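Borrowing from the Ponditz Kitchen Share: your questions
Posted in May by Nanami Ishida
Last updated: May, 4.15 pm

The Kitchen Share lends cooking and party things to anyone who lives in Ponditz or Vallejo Road. These are the questions we get most often at the desk.

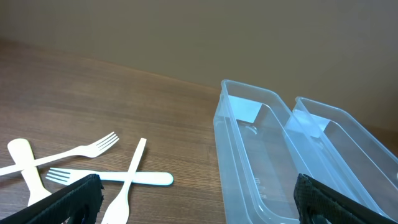
Members keep asking why they can't just drop things back through the side door after hours, and one wrote in last month that the evening slot is too short for anyone who works in town. We have moved closing time to 8 pm as a result. The side door stays locked.

How do I join?
Fill in the form at the desk and bring something with your address on it. Membership costs £12 a year. There is no charge per item after that, apart from the deposits listed further down.

How long can I keep things?
One week for most items. Jam pans and preserving jars go out for two weeks between July and the end of September. You can renew once by phone if no one has booked after you.

How many items can I take?
Up to 20 on an ordinary loan. A party box counts as one item.

What is in a party box?
Plates, beakers and cutlery for either 20 or 100 people. Tablecloths are separate – ask for them when you book. The large box is heavy and needs a car.

Do I have to wash everything?
Yes. Please wash and dry it before you bring it back. We charge £5 for a box that comes back dirty.

What if I break or lose something?
Tell us when you return it. We don't charge for single plates or spoons. For mixers, slow cookers and the tea urn we keep the £20 deposit until the item has been repaired or replaced.

Can I book ahead?
Yes, through the Clustach booking page or at the desk. Party boxes go early in the summer, so try to book a month before. If you change your mind, cancel online and the box goes back on the list straight away.

Can I give you things I no longer use?
Sometimes. We have almost 100 mugs and can't take more. We are short of large baking trays and cake tins. Electrical items must have their original plug and lead.

How busy are you?
We made 3,147 loans last year. Mornings are quietest.

Where are you?
Behind Priltent Hall, first door past the bike racks. There is a step – ring the bell if you need the ramp.

Contact: ask at the desk or use the form | © Ponditz Kitchen Share | Back to top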